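Slide 1 – title

Hi everybody, thanks for coming back after the coffee. I'm supposed to talk about how our town library rewrote its overdue letters, and I promise it's more fun than it sounds (my sister didn't believe me either).

Slide 2 – the old letter

Read the first two sentences out loud, slowly. Let people laugh. "Failure to remit the item or items listed herein" – I've worked at the Tidden library for nine years and I have never once said "herein" to a person standing in front of me. The old letter ran to 499 words, and the due date was in the third paragraph! The phone number was on the back.

Slide 3 – who got it

We sent 164 of these in February alone. Mostly to parents with picture books under the couch, plus a few people who had moved away to Clorska and never got them at all. Mirsad Janevski on our front desk kept a notepad of what callers asked, and the question at the top by a mile was "Am I in trouble?" Pause here. I want that one to sink in, because when I first saw his notepad I went and sat in the break room for a bit.

Slide 4 – the rewrite

We did it at Vesela's place over two evenings. Vesela Dumitrescu used to write instructions for a sewing machine company and she is ruthless, I mean really ruthless. She had me read every line to her over the kitchen noise, and if she said "what?" the line was gone. My favorite paragraph went on the first night. I still miss it a little.
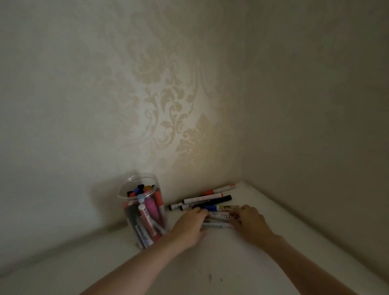
The rule we ended up with was to start with what we want the person to do. So the new letter opens with "Please bring back" and then the title of the book. Next line, the date. Next line, how to renew if you're still reading it, with the phone number right there. Then we say hello from the library and we stop. 105 words, and I could probably lose ten more if Vesela got hold of it again.

Slide 5 – new letter next to the old one

Give them a minute to read. Don't talk over it! (I always talk over it.)

Slide 6 – what went wrong

Skip if we're running late. The first version said "no worries" at the top and our older readers hated it. One gentleman wrote back in fountain pen to say he had not been worried until we brought it up. Fair enough. We also forgot that the envelope still had FINAL NOTICE printed on it in red, and we had more than 400 of those in the supply closet. Mirsad put stickers over them, bless him.

Slide 7 – try it yourselves

Handout time. It's the parking letter from Trulov, with names taken out. Work in pairs, five minutes, cross out anything you wouldn't say at a counter. If a table finishes early, give them the Kneževič pool rules, those are brutal.

Ask two tables to read theirs. Then questions – the sample letters are by the door, take one of each.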